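Erkley library sale tops last year's total

05/08/2007

What a turnout! The Erkley spring book sale took in $922 on its first morning, and the line ran out past the bike racks before the doors even opened. Every cent goes toward new shelves for the children's room.
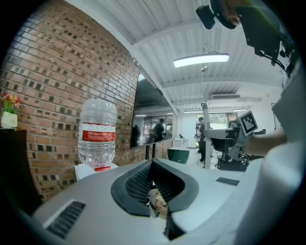

Nidia Echeverri said she came for one cookbook and left with two full bags, plus a Mahasneh road atlas she had been hunting for since November.

Mysteries went fastest, as they always do, but the surprise hit was the sheet music table (old waltzes, church songs, a whole stack of banjo lessons). The sale opened with 1000 books and 388 were still waiting for a home at closing time, so there is plenty left for anyone who slept in. 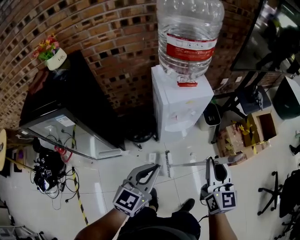 Still to come

Doors open again next Saturday at nine. Paperbacks drop to a quarter, and kids get a free picture book while they last. Bring a sturdy bag!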